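Lullisby open day, Monday afternoon session. Notes in order, numbered so I can find them later.

1/ Format: a walk past the benches, then one station for an hour. I picked the handheld gripper station over the arm cell. Cường Quách ran it. He works on data tooling at Porkport and answers questions in full sentences, a good quality in a host.

2/ Task of the day was tabletop tidying. Two handheld grippers, one table, bathroom items. Each operator works the trigger, and the recording goes to the Stesero pipeline for pose recovery. Cup, toothpaste, toothbrush and coaster, on yellow wood against black cloth. Orange fingertips on both units.
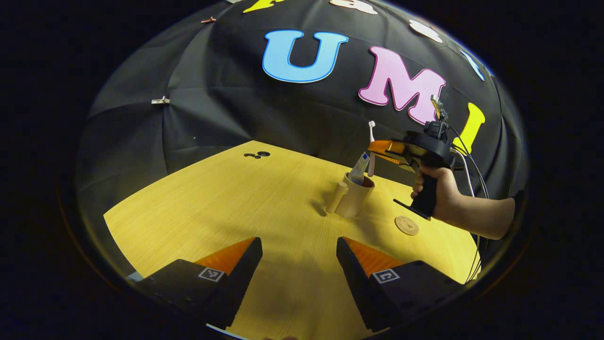

3/ Markers. The small square tags on the fingers give jaw opening straight from the video, so there is no encoder in the handle. I asked about glare. Cường said matt print and diffuse lighting deal with most of it.

4/ Numbers from the talk: 479 episodes recorded in July, 72 rejected. Main cause of rejection was lost tracking on fast wrist turns. Second was operators starting before the calibration move had finished.

5/ I had five attempts. Closing on a thin handle is harder than on a cup, and I kept approaching too low. The trigger has more travel than I expected.

6/ Not covered: how much of this transfers to a different finger shape. The Amegashie people asked the same thing and were told to wait for the write-up.

7/ Slides go up on the Lullisby site next week. I'll add the link under this post.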